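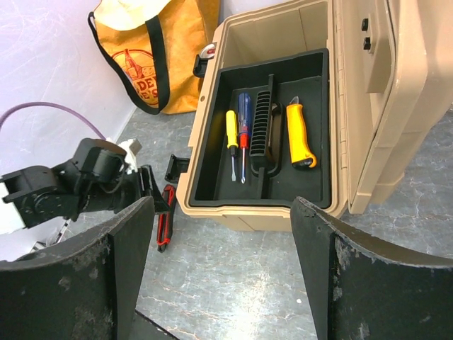

The orange tote and the tan toolbox, on the gray floor.

Happy new year, everybody! I promised a tools post back in May and then did seven posts on shelving instead, so this one is overdue. It's a short gallery, just two pictures and a lot of me talking in between them, because I've had plenty of time this week to think about where hammers live.

Some background for anyone new. I keep a small workshop in Bralham, and until this winter my hand tools were spread over two shelves, a windowsill, a coffee can and the trunk of the car. I'd go looking for a tape measure and come back with a paintbrush and a bad mood. So the new rule is that anything I hit things with goes in one box, anything I measure with goes in another, and all the rest can fight it out in the drawers. The hitting box got done first (it was the fun one).

Back to that tote for a second. The orange really stands out against a white wall, doesn't it? It has black straps, a red round logo with a bottle on it, and a crinkly look a bit like paper. I use bags like this for the in-between stuff – things that came out of a box and haven't earned a spot in another one yet. My limit is one bag per job. When it's full I have to stop and decide about everything in it before I can pull out another drawer. I cheat on this, but less than I used to.

The toolbox is the part people always write to me about, so let me get into it. I'm a hard-shell person. I had a canvas roll from Omance for years and I still like it for chisels, but a canvas roll with hammers in it is a sack of potatoes. A hard box stands up by itself, you can wipe it out with a rag, and when you carry it to somebody's house you look like you know what you're doing. I also tried a metal Partanen box, very handsome, and it weighed so much empty that I left it under the bench and kept using the coffee can.

What I look for now is a deep body with no tray. I know, I know, everyone loves a tray! But a tray means the big tools are always underneath, and you lift it out and set it down on the one thing you needed. With a plain deep box I open the lid and there they are.

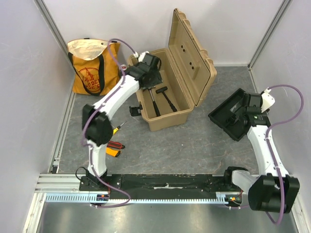

Lid up, latch hanging open, and two hammers in the bottom. I like that lid with the ridges along the edge.

The one on the left has the silver metal shaft and the long black grip, and its neighbor is a black mallet with a round, cylindrical head. They lie more or less side by side with the heads to the back and the handles toward the front, and that's my whole system. Heads to the back, always. I used to drop them in any which way and then grab a hammer by the wrong end, in a hurry, with gloves on.

If you're only going to own two, I'd say this is a good pair. A regular hammer for nails and general persuasion, and a mallet for anything you'd be sad to dent – tapping a shelf into place, knocking a joint together, closing the lid on a can of paint. I went a long time without a mallet and used a hammer with a sock over it. Don't do that to your shelves.

A few of you asked about lining the bottom. I've cut up an old yoga mat for this before and it works fine, it just collects sawdust like you wouldn't believe. Wema sells a ribbed drawer liner in 30 inch rolls that's easier to shake out, and one roll has done most of my drawers with some left over. For a hammer box I think you can skip it. They're hammers.

And please close the latches before you lift! I once picked up a box by the handle with the latch undone and sent 20 or so drill bits down the basement stairs. I still find one every spring.

The measuring box is next. I own more squares than any one person should and at least two of them aren't square, so expect some complaining. After that come the drawers, and I'm already putting those off. If you have a good way to store clamps in a small space, leave it in the comments, because mine are hanging off the edge of a bookcase and it's starting to lean.

Posted 5 January 2022 in Workshop, Tidying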